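**Re: Door hinges squeak again after 2 weeks?**

**prilletti_fan** wrote:
I oiled both hinges in January and they're already whining. Same cooking oil I've always used. Do I need new ones?

**stovumden13** wrote:
No! Cooking oil goes gummy. Pull the pins, wipe them down, use a little white grease – mine have been quiet ever since.
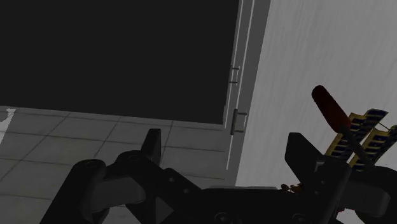 **Kerttu Lindqvist**

I'd skip the grease, it grabs dust like crazy. I rub the pins with a plain candle and I've done 14 doors that way (my sister's place included). Light gray jamb, tile floor, metal hinges, same routine everywhere.

**stovumden13** wrote:
Candle wax wears off by spring in my house. We've got kids slamming everything.

**prilletti_fan** wrote:
OK, I have a candle and no grease, so candle first. Do I take both pins out together?

**Kerttu Lindqvist** wrote:
One at a time, please – that door is heavy!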